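Ferkuvari Traverse: Frequently Asked Questions

The Ferkuvari Traverse is a guided ridge walk operated by Dramgate between the Kashyap trailhead and the Trollelik hut. These answers apply to group departures. Private departures follow the same route, but the terms are set out in the booking contract.
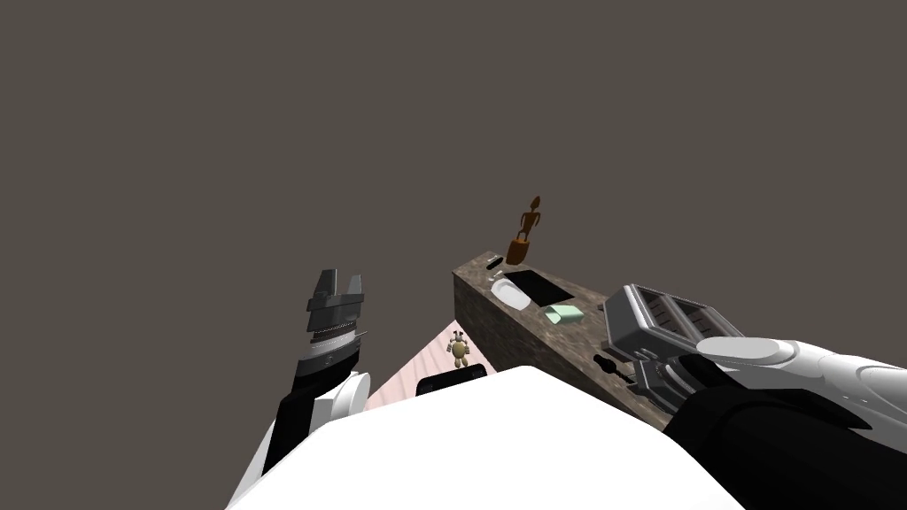
Route and Conditions

How long is the traverse?

The standard itinerary is three days on foot, with overnight stops at the lower camp and at the Trollelik hut. Transfer time to and from the Kashyap trailhead is not included. The final descent ends at the lower parking area, not at the trailhead.

Is technical climbing involved?

No. Two sections of the upper ridge have fixed cable. Both are walked upright with one hand on the cable. A harness is not required in the normal season. When there is snow on the north side, the guide may issue harnesses at the lower camp, and they must then be worn on both sections.

What is the trail surface?

Compacted soil as far as the lower camp, then loose volcanic gravel. The gravel continues to the base of the ridge, where it changes to solid rock. Expect slow progress on the gravel in the afternoon, when the top layer has dried out.

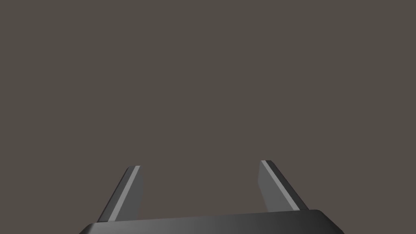 How is visibility on the plateau?

Visibility on the plateau depends mainly on wind direction. A west wind keeps the air clear. An east wind lifts fine ash off the lower slopes, and the resulting haze can stay in place until nightfall. In heavy haze the ground and sky merge into one even tone, a muted gray-brown much like the plain background behind the gripper above, with no texture and no edge to steer by. Groups close up to single file in these conditions and follow the marker posts. If the next post cannot be seen from the last one, the group stops.

Does altitude affect most walkers?

Mild headache and poor sleep are common at the Trollelik hut. Walkers arriving directly from sea level should spend a night in the valley before starting. Any walker with vomiting, confusion or loss of balance is taken down at once, at any hour. The decision belongs to the lead guide and is not open to discussion on the hill.

Equipment

What footwear is required?

Stiff-soled boots that cover the ankle. Trail running shoes are not accepted. Gaiters are strongly recommended for the gravel section. Boots are checked at the trailhead, and walkers with separated soles or worn-out tread will be asked to rent a replacement pair or withdraw.

Do I need a sleeping bag?

Yes, for the lower camp. The hut supplies blankets, but you must bring a liner. Bags can be rented through Dramgate when booking; they cannot be rented at the trailhead.

How much will I carry?

Each walker carries water, warm clothing, rain gear, a liner and the day's food. Tents, stoves and group meals are carried by porters. Duffel bags for porter transport must be soft, without wheels or a rigid frame.
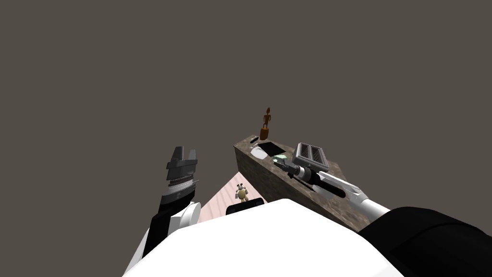 Bags are weighed on the morning of departure. Anything over the limit stated in your confirmation goes into locked storage at Kashyap and is returned after the descent. Storage is free for group departures. Fuel canisters may not be packed in duffels or left in storage.

Can I use trekking poles on the ridge?

Poles must be stowed on the pack for both cable sections. Folding models are easier to stow than telescoping ones. Rubber tips should be removed on gravel and refitted before entering the hut.

Booking and Payment

What does the traverse cost?

The group rate is $398 per person. This covers guiding, porters, both overnight stops, meals from the first lunch to the last breakfast, and the park entry fee. Equipment rental, tips and travel insurance are extra.

What is the smallest group that will depart?

Two walkers. If a departure falls below this number, Dramgate will offer a transfer to another date or a full refund.

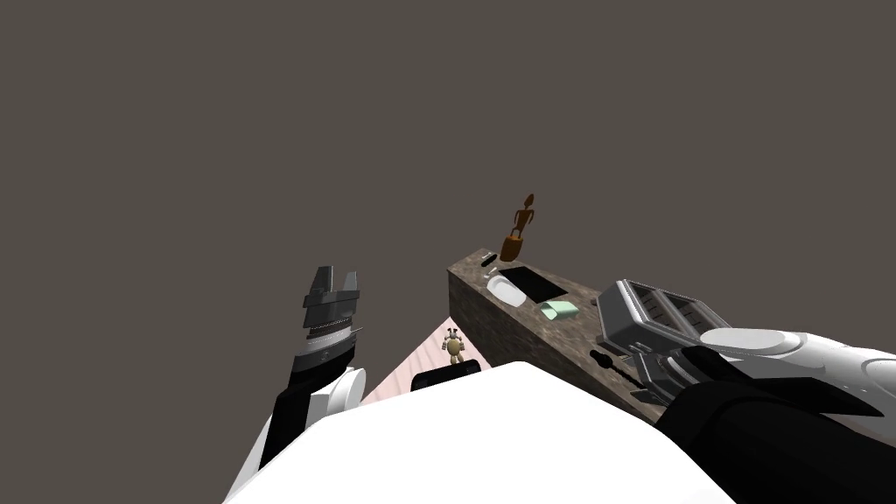 Cancellations and Changes

Can I change my departure date?

Yes, once, subject to space. Send the request in writing with your booking number. A change is confirmed only when you receive a new itinerary.

What if the ridge is closed?

The group uses the forest route to the Trollelik hut. It is longer and has less ascent. No refund is made for use of the forest route. If both routes are closed before departure, the full rate is refunded.

When is the traverse not offered?

There are no departures in January. The hut is closed for the whole month and the water supply is shut off.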